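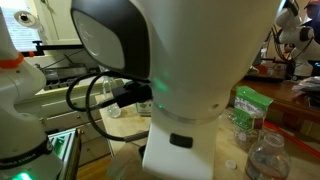
Cables looped beside the arm, jar and bottle on the table behind. Status light is green.

Home > Forums > Arms and Cells > Good Practice > Cable and tabletop rules

Cable and tabletop rules for shared kitchen cells (draft, please pick holes)
Posted by judit_barta, July, 9:40 am

OK so we've been arguing about this at Draltdale for weeks and I finally wrote our rules down, and I'm weirdly excited about them! We run several arms in a kitchen with real counters, real drawers and real groceries, so the usual "keep the cell clear" advice doesn't get us very far. The groceries are the job.

Draft as it stands:

1. Every cable loop gets checked with the arm at full reach and again fully folded, before the first run.
2. USB plugs at a joint need strain relief within a hand's width of the plug. A bare plug hanging under a joint cap is a fail.
3. No open containers with anything in them inside the reach of an arm unless the task calls for one. Caps go back on or off the table, never loose on it.
4. Drinking water lives outside the reach line. Yes, even with the cap on.
5. Read the light on each arm yourself before stepping in. One arm's green tells you nothing about its neighbor.
6. Anyone inside the line says so out loud and gets an answer back.

What am I missing?

----
grimur_r wrote:
Love this. Rule 1 is the one I'd print in huge letters. Look at the slack on the middle arm in your picture, those are generous loops, and generous is good right up until one of them finds a jar. I'd add a wrist rotation both ways to the check. Full reach and folded won't show you a loop that only grabs when the last joint turns.

----
Meinir H wrote:
Disagree on 3, sorry! We tried "no open containers unless the task calls for one" at our place and within a month every task called for one. People write the task to suit the table. We have a printed list for each task now and if it isn't on the list it gets moved. Much duller and it works.

Also your green bag is leaning. Does leaning count as placed? Ours has to stand up by itself or lie flat.

----
judit_barta wrote:
Ha, leaning isn't covered at all. Adding it. And I like the printed list more than I want to, let me try it on one station first.

----
dilwyn.yorath wrote:
I'd go further on 2 and say no USB at the joints, full stop. We lost 3 plugs in one spring before moving to a locking connector from Wendt. No trouble from them so far. Bundle the cabling tight to the arm and be done with it.

----
grimur_r wrote:
@dilwyn.yorath tight bundles have their own problem though. Ours were lovely and neat and one cable failed inside the jacket after some 4000 cycles, no mark on the outside. A loop you can see is a loop you can inspect. I'd rather have slack plus a clip.

----
dilwyn.yorath wrote:
Fair, but was that a flex-rated cable? If it was the one out of the camera box then I blame the cable and not the bundle.

----
grimur_r wrote:
...it was the one out of the box.

----
AkuaA wrote:
Really pleased to see 5 in there. Where I trained the arms were all on one stop circuit and you got into the habit of glancing at the nearest light. Then I moved to a lab with separate stops and the habit came with me. Took a good telling-off to fix it! Please add a line on who can reach which stop button, from where they stand, without leaning past an arm.

On cables, I'm with Grímur. We reinspect every 200 runs, fingers along the whole length, and log it on the Rotov sheet. Five minutes, and you get to know your cables.

And for 3, could you split liquids from dry goods? A jar of something dry tipping over is a broom job. Water near a power strip is a different kind of afternoon.

----
Meinir H wrote:
Splitting them sounds right to me. Glass should be its own line too, wet or dry.

----
judit_barta wrote:
This is so useful, thank you all! Changes going in: wrist rotation in rule 1, leaning items, liquids and glass split out of 3, stop buttons listed by standing position. Reinspection every 200 runs as a starting number. I'm leaving USB allowed with strain relief for now (I know, Dilwyn) but the cable has to be flex-rated.

Version two goes up once I've walked it through with the evening group.

----
dilwyn.yorath wrote:
I'll be back to complain about rule 2 in version two.

Contact the moderators | Copyright Husska Forums | Back to top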